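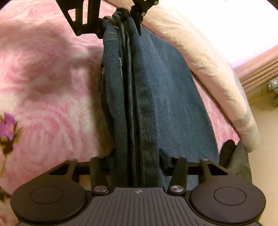
Last changed: Sunday, 10:40, by Neelam

Speaker notes - gripper comparison, Flemstead meetup

Slide 1. Title. Say who I am, say that Bongani Naidoo built the finger mounts and Anel Pretorius did the logging. Leave the jeans picture up while people sit down. Both grippers are in it, one low on the denim and one up at the waistband.

Slide 2. What we wanted to know. We had two finger designs for the hand-held tool and had to pick one before ordering parts. Cloth was the test because that is what the Stilurville project is for. Rigid objects are covered in Onni's talk after the break, so send those questions to him.

Slide 3. The task. Folded jeans, one gripper at each end, lift, move, set down. Denim is a hard case for us. It is thick where the layers stack up and there is a seam down the side that the fingers can land on. Point at the seam, the rivet and the little stitched loop. If one finger closes on a seam and the other on flat cloth, the grip is uneven and the bundle can turn.

Slide 4. Setup. We worked in bedrooms, on beds, with whatever bedding was there. Soft surfaces matter. On a table you can press down and the table pushes back. On a blanket the garment sinks and the fingers tend to pick up blanket along with it. Mention that we ran 100 lifts per finger design with the same pair of jeans, and that Reshma Oosthuizen did most of them.

Slide 5. Results. Read the table out, people at the back won't see it. Design A dropped the bundle 10 times. Design B dropped it 2 times. Pause here. Then say that B was slower to line up, and that Reshma's hands were tired by the end of each session with B. We did not measure the tiredness, so don't make too much of it.

Slide 6. Camera. The lens on the tool is very wide. Good: you see both grippers and a lot of the room. Bad: straight things bend near the corners. The radiator on slide 1 is a fair case of that. We tried a narrower lens and lost the second gripper whenever the hands moved apart, so we went back.

Slide 7. Controller. Short slide. The Onance board was fine. We logged at one rate for everything and had around 800 short clips after trimming. Anel found a timing offset between the left and right tools in February and fixed it in software. If someone asks how, hand over to her.

Slide 8. What we picked. Design B, with a softer spring. The spring is not tested yet - say so plainly.

Slide 9. Next. Towels, then knitwear. Bongani wants to try a thinner fingertip for single layers.

Questions. Someone will ask about cost. Finger parts are cheap, the screws and the printing time are most of it. Someone will also ask for the files. Onni has the link, it goes on the last slide.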